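Against the Ironed Tablecloth

by Iason Stamatopoulos
22 Mar 2025

The case for pressing table linen rests on one assumption: that a crease is a defect. I think the assumption is wrong for any cloth in daily use, and that the labor it generates is better spent on folding.

Consider what a crease does. A fold line in plain-weave cotton stands slightly proud of the table for a day or so, then relaxes under plates, elbows and humidity. It does not tip a glass. It does not hold crumbs any better than a seam does. Its only effect is visual, and the effect depends on where the line falls. Four lines crossing at random look like neglect. One line down the center of the table looks like a decision.

The method I use is old and dull. Take the cloth off the line slightly damp. Match the corners along the long side first, pull the hem taut between both hands, and let the middle hang. Halve it again in the same direction, so that every long crease runs parallel to the table edge. Only then fold across, 2 times at most. Stack it flat under something heavy. I use a Skalwood bread board, but the weight matters more than the maker.

The corner is the control point. A cloth lifted by one corner shows its bias at once: if it was cut off grain, the drape twists, and no amount of ironing will square it. I have returned two cloths on that evidence alone, one of them an expensive Meireles linen that had looked perfect in its packet.

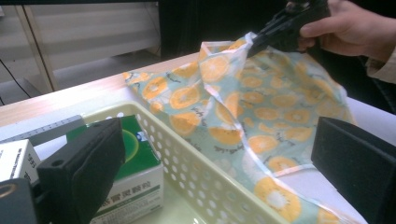 Citrus-print cloth with a white trim, lifted at one corner.

A printed cloth helps. Busy repeats such as fruit slices and bits of lettering break up the shadow of a crease, while solid white shows every one. A bound edge helps too. The trim is stiffer than the field of the fabric and gives the fingers something definite to match – corner to corner, hem to hem.

Theano Moschos, with whom I have argued about this since February, maintains that guests notice. She irons at the highest setting and reckons 6 minutes per cloth, setup excluded. I accept her figure. I do not accept that guests notice, once there is food on the table, and for a wedding or a funeral I would borrow her iron anyway. For breakfast, fold it damp and leave it under the board overnight.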